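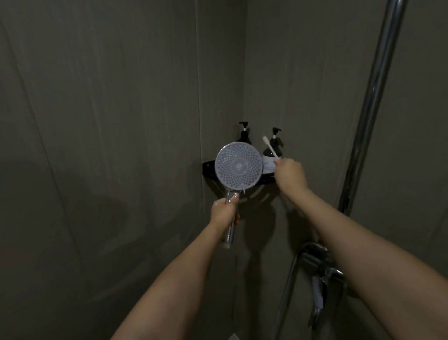
Cotton swab in one hand, shower head in the other. Bathroom cleaning, clip 17.

So, a few of you asked what I do all day now that I've stopped complaining about my old job, and the short version is that I clean my own shower and get paid for it! The longer version is that I record chores for a project called Himeo, which is trying to teach a household robot to do the fiddly jobs, and it needs to see a person doing them first. A lot of them. I've been at it since November.

The way it works is that I get a list. Last week's list was all bathroom stuff, and the shower head was the one I kept putting off. You hold the thing up in one hand with the face toward you, and you go around the little spray holes with a cotton swab, ring by ring. Then you do it again. The list wanted 40 takes of that one job, and by about the tenth I was dreaming about tiny dots.

Ineke Bosman, who checks my uploads, is lovely but very strict. She sent back my first batch because I kept swapping hands halfway through a take (I'm one of those people who is sort of left-handed for some things and not for others, my mother gave up on me). She also wants me to slow down. I thought I was being slow! I watched a few back and okay, fine, my right hand is a smudge in half of them. If I can't tell where my fingers are, a computer doesn't have much of a chance.

The other thing she asks for is mess. Normal mess, I mean. My instinct was to clear everything out of the shower before I started, and she told me to put it all back. So the pump bottles stay on the corner shelf where they always are, and I reach around them like I would on any other morning. Ruben Claeys, who does the same work from Bretstead, had the same talk with her over his kitchen counter.

My biggest headache is light. The shower has dark gray walls and it's gloomy in there even at noon, and whichever way I stand my arms throw shadows all over the place. I tried dragging in a floor lamp and the glare off the chrome was awful, so that went back to the living room. I asked if I should redo them brighter and got told no, some dim ones are good, people have dim bathrooms. Music to my ears.

After each take I type one line saying what I did, which is duller than the cleaning. "Picked up swab, cleaned outer ring, put swab down." I've sent in 1493 clips altogether and I think I've written "put swab down" in every language my keyboard knows.

Next list is folding towels, and Halima Koech already warned me that the fitted sheets come after that. If anyone has a method for fitted sheets that a person could explain out loud, please leave it in the comments!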